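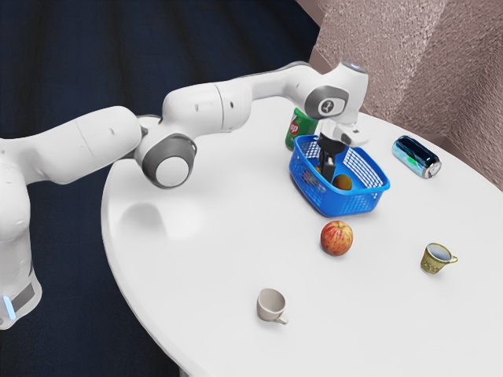
Rainer tabletop package, round table layout. Gripper lowered into the blue basket, fruit on either side of the fingers.

Mostdale Manipulation Laboratory
Shared notebook, evaluation entries
April, begun 9:20 a.m.
Subject: Rainer simulation kit, release 2, supplied by Brornutstead under trial license
Project: Punberg

Purpose of this entry

The laboratory has been asked to state whether the Rainer kit should be purchased for Punberg when the trial license ends. The present entry covers installation, the round table layout, and the recorded pick-and-place episodes. The kitchen counter and shelf layouts will be entered separately. The trial license permits full use of all layouts but disables export of the arm model, and that restriction applied to everything reported below.

What is on offer

The kit consists of a scene library, a physics back end, a set of arm and gripper models, a task editor, and a recorder that writes joint positions, gripper state, and rendered views to one file per episode. The quoted price is $1,949 for a single-seat annual license. The quotation includes updates and written support. It does not include the optional asset pack, for which the laboratory has requested a separate figure. As of this entry no reply has been received.

Installation

The installer was run on the rendering workstation under a standard user account. It stopped once, asking for write permission to a system folder. The installation guide does not mention this requirement. After permission was granted the installer completed without further prompts. The license check requires a network connection at first launch only; the program was then started with the network disconnected and ran normally.

Colleagues using the older workstation should note that the viewer opened there with a blank window until the graphics driver was updated. The log contained no error. The driver version has been written on the card taped to the machine.

Round table layout

The layout was loaded with its default lighting and the white arm. The default objects are everyday table items: a perforated basket, fruit, drink cans, and cups. One can stands upright behind the basket and another lies on its side toward the far part of the table. For Punberg the can on its side is the more useful of the two, given that our earlier scenes contained only upright containers.

The basket deserves particular comment. Its sides are an open grid, and this has consequences for both rendering and contact. The table and the fruit show through the openings as they should. Some segmentation tools used in this laboratory treat a basket as a solid block and will label the fruit behind the grid as basket. Rainer's own segmentation output does not make this error, at least not in the views examined. Anyone combining Rainer views with labels from our in-house tool must check the basket region by hand.

Contact geometry is a different matter. The task editor shows the collision shape as an overlay, and the side walls of the basket are solid in that overlay. A finger cannot enter an opening in the grid. For picking from above this is of little importance. For any task in which an object is held or hooked by the basket wall, the kit as delivered is not suitable, and a replacement collision mesh would have to be prepared by us. The editor accepts a replacement mesh; this was tested with a plain box and it loaded correctly.

The cups have handles and hollow interiors in the visible model. Their collision shapes are better than that of the basket: the interior is open and the handle is present as a separate body. A small sphere dropped into the plain cup stayed inside. A sphere dropped into the patterned one passed through the bottom on the first attempt and did not do so again after the time step was reduced. The reduced value is stored in the Punberg settings file.

Recorded episodes

A set of 100 episodes was recorded with the scripted controller included in the kit. The task was to grasp one fruit inside the basket, lift it clear of the rim, and set it down on open table. Object positions were varied by the randomizer within the limits set in the editor. The first 50 episodes used the default friction values and the remaining 50 used the values measured for the rubber pads on the laboratory's own gripper.

Failures in the default friction group were mostly slips during the lift, with the fruit rotating out between the fingers. In the second group the slips were less common and the typical failure was contact between a finger and the basket rim during the approach. The controller does not detect this contact. It continues downward, the basket shifts, and the episode is still marked as valid provided the fruit ends outside the basket. This marking is not acceptable for Punberg. A filter was written that reads the basket position at the start and end of each file and rejects any episode in which it has changed beyond the project tolerance. The filter is in the shared scripts folder, and its use is required for any Rainer data entered into the project archive.

Success counts are not given in this entry. They depend on the filter, and the tolerance has yet to be agreed with the group responsible for the physical cell. The raw files have been kept unfiltered so that the counts can be produced once that value is settled.

Rendering

Image quality is adequate for the intended purpose. The tabletop is glossy and white, and strong highlights appear on it beneath the arm. Shadows under the small objects are faint with the default lights. In our experience a detector trained on faint shadows performs poorly under the lamps of the physical cell, where shadows are hard-edged. The lighting panel allows the main light to be made smaller and stronger, and the result was closer to our conditions. It also lengthened the rendering time per view considerably. Colleagues should choose the lighting before recording, as the recorder stores rendered views and does not retain sufficient information to light an episode again afterward.

The labels on the cans are legible in part at close range. Project rules on printed text in training images apply to rendered labels in the same way as to photographed ones.

Wall and floor textures may be exchanged from a menu. The menu does not show which texture is currently in use. Please write it in the run sheet.

Documentation and support

The manual is well written in the sections on the task editor and incomplete in the sections on the recorder. The meaning of the gripper state field is not given. By inspection, it is the commanded opening and not the measured one; the value reaches fully closed while a fruit is still held between the fingers. Brornutstead was asked to confirm this in writing and did so the same afternoon, adding that a measured value is available through the scripting interface. The reply has been filed with the quotation. The supplier was also informed of the marking of episodes with a displaced basket and has recorded it as a known issue. No date for a correction was offered.

Open items

Tolerance for basket displacement: to be agreed before filtering.
Replacement collision mesh for the basket: not started. Needed only if the hooking tasks remain in the Punberg plan.
Price of the asset pack: awaiting Brornutstead.
Export of the arm model: cannot be tested under the trial license. A temporary key has been requested.
Recorder file size: long episodes fill the local disk quickly. Move completed sets to the archive drive at the end of each session.
Cup test at the reduced time step: repeat with a heavier sphere.

Provisional position

On the evidence so far, the kit is suitable for generating approach and grasp data from above in cluttered table layouts, subject to the filter. Purchase of one seat would be supported if the export test is satisfactory. It is not recommended as a replacement for the laboratory's existing contact simulation, and the two should be run side by side through the remainder of the trial.

Entry closed 4:45 p.m. Workstation left running the shelf layout render; do not log out of the session.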